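Write down the settings

Most hair removal clinics keep a treatment card for each client. The card has the date, the area treated, the name of the operator and a line for comments. On the cards I have been shown over the years, the comment line usually reads "fine" or "went up a bit." Neither tells the next operator anything. My view is that a clinic which does not record the full machine settings for every session should not be selling courses of treatment at all.

A course depends on comparison. The operator treats an area, waits for the hair cycle, looks at the result and decides whether to raise, hold or lower the dose. That decision needs the previous dose, and the dose is made up of several numbers. Fluence alone is the one people tend to write down when they write anything. It means little without the spot size, because a larger spot loses less light to scatter at the edges and reaches deeper at the same figure. It means little without the pulse duration either. A given fluence delivered in 20 milliseconds heats the skin differently from the same fluence delivered in a quarter of that time. Cooling matters too, and I have hardly ever seen it recorded.

The Hou clinic in Samthorpe, where I went for four sessions on the lower leg, kept a better card than most. It had fluence and spot size for each visit. Between the second and third visit the clinic replaced its older machine with a Trositz, and the operator carried the fluence across unchanged. The two machines had different wavelengths. Nothing on the card said which machine had been used, so anyone reading it later would have seen a steady dose over a period in which the dose was not steady. I had no injury. I also had a third session that did very little, and I paid the full price for it.

Machine identity should be the first field on the card. After that comes the handpiece, if the clinic owns more than one, and the counter reading at start and finish. The counter is the part that operators object to. They regard it as a matter for the service engineer. But flashlamps lose output with use, and the set figure and the delivered figure can drift apart between calibrations. My last session began at 3191 on a newly fitted lamp. I know this only through having asked. If the reading is on the card, a weak result can be checked against lamp age before anyone blames the client's hormones.
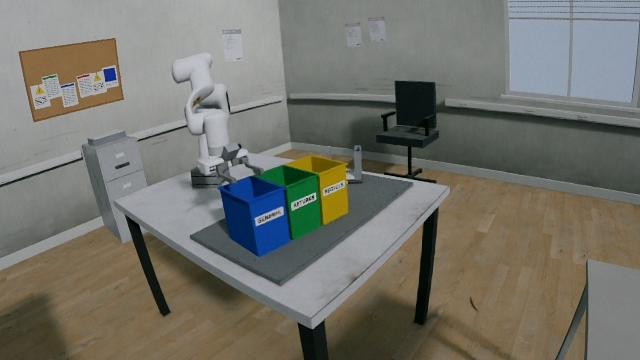
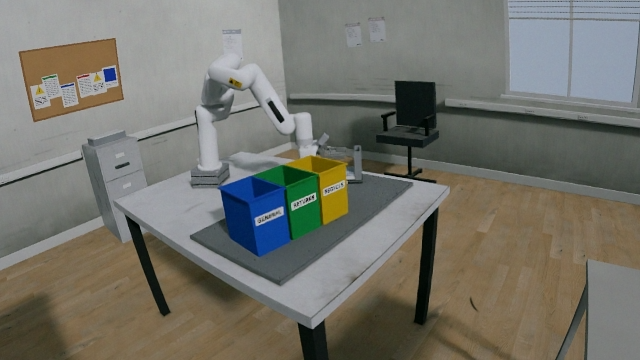
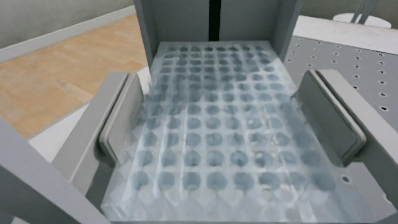

Page last changed: November

The usual argument against fuller records is time. A standard slot for the underarm is 15 minutes in many clinics, and that includes the consent questions, shaving checks and cleaning down. I accept that the slot is tight. Copying six numbers from a screen does not take long, and several record programs, Clanum among them, can hold the last session's values so that the operator only edits what has changed. I have some doubts about that feature. A field that fills itself in is easily left alone, and a wrong value that looks complete is worse than a blank. I would have the fields start empty and show the old values next to them.

A second argument is that settings mean nothing to clients and may encourage them to compare clinics on the wrong basis. Some will. A person who sees a higher fluence elsewhere may assume the treatment is stronger. The remedy is a sentence of explanation at the desk. Clients already take home aftercare sheets full of terms they did not know the week before.

There is also the matter of moving. People change towns in the middle of a course, and the new clinic generally starts again from a low dose with a fresh test patch. The test patch is correct and should stay. Starting the whole dose ladder from the bottom is often a consequence of having no usable history, and the client pays for the extra sessions. A printed card with machine, wavelength, spot, pulse, fluence, cooling and skin response after each visit would let the new operator judge where to begin.

Skin response needs its own field with fixed terms. "A little red" can describe the mild swelling around each follicle that operators look for, or an even flush over the whole area that suggests the dose was too high for the skin. Those two call for different decisions next time. The time of the observation should be next to it, as redness noted on the couch and redness reported the next morning are separate findings.

Until this is normal practice, clients can ask for the numbers at the end of each session and keep their own list. Ask while the screen is still on, before the operator switches to the next preset.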